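Student Robotics Forum > Course Projects > Tabletop Tidying, Spring Section

Thread: Proposed order of trials for the glass table exercise

skakix_lab
Moderator
The Skakix section requests comments on the trial order before the February review. The exercise is unchanged from the handout: the humanoid clears items from the glass table and places them in the white tray. Each team submits its own grasp settings, and all teams share one item list. To date the section has logged 1,056 attempts, of which 131 were stopped by the operator. Our proposal is to begin every session with the full grocery layout, so that teams meet the hardest case while the operators are fresh.

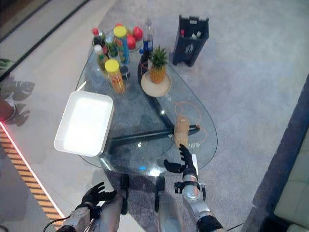
Wisirent replied that the order should be reversed. Starting with a crowded table, the team wrote, makes it difficult to tell a perception fault from a planning fault, and newer members lose a full session sorting through logs. Wisirent would prefer one item at a time until the grasp settings are stable.

jaaskelainen_team
Posted 4:40 p.m.
The Jääskeläinen team supports Wisirent in part. We agree on single items for the first hour. We do not agree that settings must be stable before the crowded layout is attempted, as ours never have been. Clear glass is the larger concern. The base and the carpet show through it, and our depth readings suffer whether there is one item on the table or ten.

skakix_lab
Moderator
Noted. Item notes are reproduced below so that all teams comment on the same text. Please quote the item number in replies.

Item 1. Paper bag
The bag is to be held by the right hand and carried to the tray without a second grasp. Closing force is left to each team. Its shape differs after every attempt, and teams may not flatten or refold it between runs.

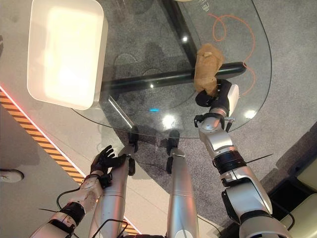 Item 2. Brown loaf
The right hand closes on the loaf and lifts it clear of the glass before any sideways motion. The left hand takes no part in this item and should stay open. Teams that wish to use both hands must file a separate request – two such requests are already pending.
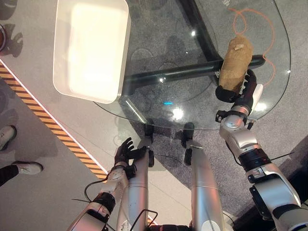 Item 3. Scoring and logs
One point is given for the lift and two for the placement. An attempt stopped by the operator scores zero and is still logged. Log files are due by 6 p.m. on the day of the session.

onix_section
Regarding Item 3, Onix objects to the zero score. Of our 177 attempts, several were stopped after a sound lift, and the point for the lift should stand.

Wisirent
We disagree with Onix. A stop is called for safety, and teams should have no reason to argue with the operator over a point.

jaaskelainen_team
Could the lift point stand where the log shows the stop came after the item had left the glass? The time stamps are already recorded.

skakix_lab
Moderator
The suggestion will be placed before the February review. Until then the zero score applies. Single items will be run in the first hour and the full layout after the break.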